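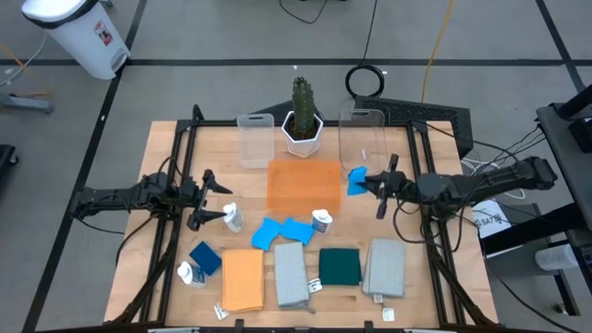

Table with a cactus in a white pot, a small white bottle and a blue sponge cloth.

Dolten Tab 9 - budget Android tablet sold by Zervas, a electronics firm based in Rinuslow. Launched July, replaced the older Doltano. Smaller screen than the Doltano but a better battery. Weight 300 grams.

Price
Launch price £210, soon cut by online shops. More than 633 units sold in the first weekend of the sale, according to product manager Farah Pangaribuan. Stock ran out in grey first, then white.

Reception
Mixed. Reviewers liked the screen and the price, less so the speakers - thin, tinny. Camera poor in low light. Last software update 1 Mar 2022, mostly secuirty fixes. No successor announced.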